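Corrosion of Coated and Uncoated Fastener Joints in a Coastal Bicycle Shelter
Final report, Materials Laboratory II
Author: Radomir Stojanović

Summary

The bicycle shelter at the Gumine ferry landing was built with steel brackets and stainless steel screws. Rust staining has been reported at several of the bracket joints. This project examined whether the staining comes from the screws, the brackets, or the contact between them. Test joints were assembled, exposed to a salt solution in cycles, and inspected and weighed. Joints with a nylon washer under the screw head lost the least mass. Joints with bare steel against stainless steel lost the most, and the loss was concentrated at the edge of the hole.

1. Background

When two different metals touch in the presence of an electrolyte, the less noble metal corrodes faster than it would alone. The effect depends on the difference in potential between the metals, the conductivity of the liquid, and the ratio of the exposed areas. A small anode connected to a large cathode is the unfavorable case. A stainless screw in a carbon steel bracket is usually considered acceptable, as the cathode (the screw) is small and the anode (the bracket) is large.

Paint changes this. If the bracket is painted and the paint is damaged only at the hole, the exposed steel becomes a narrow ring. The area ratio is then reversed and the attack is concentrated on the ring. Countersunk holes are more likely to be damaged in this way, because the screw head is drawn into the cone during tightening and can cut through the coating.

The shelter stands 30 meters from the waterline. Spray reaches it in winter, mostly from December on. The roof keeps rain from washing the brackets, so salt deposits can remain for long periods.

2. Materials

Plates were cut from 3 mm mild steel sheet. Each plate was drilled once and countersunk to fit an M6 screw. The corners were rounded with a file and the plates were degreased in acetone. The screws were A2 stainless steel, supplied by Grernon. The coating was Drolley matte primer, applied by brush in two coats. Washers were cut from nylon sheet in the workshop and formed to the countersink.

Four joint types were prepared, with 8 joints of each type:
Type A: bare plate, no washer
Type B: coated plate, no washer
Type C: coated plate, coating scratched through at the hole before assembly
Type D: coated plate, nylon washer

Two additional plates of Type B were left unexposed and used for reference.

3. Method

The joints were tightened to 4 N m with a torque screwdriver. They were then hung from plastic line in a closed tank. One cycle consisted of an hour of immersion in 3.5 percent sodium chloride solution followed by 23 hours in air at room temperature. The test ran for 38 cycles. The solution was replaced every Monday.

The reference method for this kind of work is continuous salt fog. The department's fog cabinet was not available during the term, and cyclic immersion was used in its place. The results should therefore be compared with each other only, and not with published fog data.

After the last cycle the joints were taken apart. Corrosion products were removed with inhibited hydrochloric acid, and the plates were rinsed, dried and weighed to 0.1 mg. The coating on Types B, C and D was stripped before weighing. Initial masses had been recorded before the coating was applied. A blank plate was taken through the same cleaning steps and its loss was subtracted.

4. Results

Type A lost a mean of 412 mg per plate. The attack covered the whole surface, with a deeper groove next to the screw head. Type B lost 61 mg. Type C lost 97 mg, nearly all of it within 4 mm of the hole edge. Type D lost 17 mg.

The spread within Type B was large. Three of the plates behaved like Type D and the other five were close to Type C. When the coating in the countersink was examined under a hand lens, the five poor plates all had a cut through the primer where the screw head had seated.

No pitting was found on any screw. 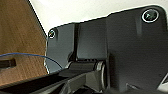 Reading time: 5 minutes

5. Discussion

Whether a bright ring at a countersunk screw is part of the head or metal exposed around it is difficult to judge by eye. For this reason visual rating was not used to rank the joint types, and the ranking is based on mass loss alone.

The Type B results show that a sound coating is not preserved by assembly in a reliable way. The torque was the same for all joints, so the likely cause is variation in coating thickness inside the cone. Brush application leaves a thicker layer at the lower edge, and this layer is cut first. Tikkanen, the contractor for the shelter, also applied the primer by brush.

Sources of error include the hand-cut washers, which varied in thickness, and the position of the joints in the tank. Joints near the wall dried more slowly.

6. Recommendations

The bracket screws should be refitted with nylon washers. The countersinks should be touched up and left to cure before the screws go back in. Screws need not be replaced unless the recess is damaged.

A further test with sprayed primer would show how much of the Type B spread is due to the brush. Torque should be varied in the same test.

Appendix A lists the individual masses. Appendix B gives the cleaning procedure and the blank correction.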